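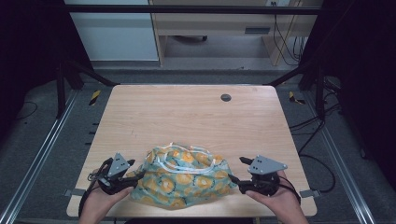
Gripper stations and the sewing room - what changed at your place?

valter_c
Posts: 10
Posted in March

I work at Carrilho, we finish and pack small textile things, mostly face masks, pouches and pillow covers. Since winter a part of the team does not fold by hand anymore. They sit at a table with a gripper in each hand and do the folding through the grippers, so the robot line can learn it later. I was moved to this in the second week.

My question is for people who had this before us. Did your job come back after, or did it become something different? Our manager Mafalda Frade is correct with us and answers what she can, but she also does not know what the plan is for next year.

grumau_line3
Posts: 100

At Grumau we had it with towels. The job became different. Three of us stayed at the stations, the others went to checking and to repairs. No person was fired, but two left because they did not like the new work.

The pay question you should ask early. With us the folding had a bonus by piece, and with grippers you are much slower, so the bonus was gone for one month until somebody complained.

valter_c

Thank you, this is useful. We have the same bonus. I will ask.

And yes, slower. A mask I fold by hand without looking. With the grippers I must think where is the edge, and the ear loops catch on everything. On a bad morning I do the same mask 5 times.

Ilidio Q
Posts: 3

I don't agree with the people who are afraid of it. I have 58 years and my fingers hurt from the small folding. For me the grippers are better, I hold the thing with the whole hand and the thumb can rest. If a machine takes the masks, let it take the masks.

hafthor_a

Ilídio, your thumb maybe, but what about the wrist? The grippers have weight and the cable pulls also. At Visuslow we had to change after 45 minutes, and that was only written down when a colleague went to the doctor. Before, the shift leader said "take a break when you feel like it", and of course you don't feel like it when the others continue.

Ilidio Q

With us we change every half hour and it is on paper. So it depends on the company. I would not blame the gripper for a bad shift leader.

hafthor_a

Fair. But please check that it is on paper, Valter.

g_macedo
Posts: 10

I am from the other side, I look after the stations at Grolwood. Some practical things from me.

Table height is more important than people think. We raised ours 10 centimeters and the shoulder complaints became less. Lead the cables down beside the table and not across the front, otherwise you fight with them the whole day. And don't start new people with elastic things. Start with a flat cloth, then a pillow cover, then masks.

Also, the operators should be allowed to say when a fold was bad. In the beginning our engineers decided this alone and they did not know what a good fold is. They accepted masks that a customer would send back. Now the people from packing decide, and it is a part of their job with a name and a little more money.

grumau_line3

"A little more money" is the part I want to hear more about, Gonçalo.

g_macedo

One pay level up. It took long to get, and only for those who do the checking. The ones who only hold the grippers stayed on the same level, and I think this is not right.

valter_c

I don't want to say it is right or wrong, but it feels strange to me. I learned this folding from a woman who did it for thirty years. Now I show it to a machine and I am not sure who will ask me after that. Ilídio is right about the fingers, I feel it also. But I liked that we talked at the big table. At the station I have to concentrate and it is quiet.

hafthor_a

The talking was the thing I missed too. We asked to have two stations side by side, and they said yes after a while. It is not the same but better than alone.

valter_c

I spoke with Mafalda at the break. The bonus will be paid as the average of last year while we are at the stations, she wants to put it in writing. Change of person every 40 minutes. For two stations together she must ask upstairs.

grumau_line3

Good. Ask for a copy of the paper.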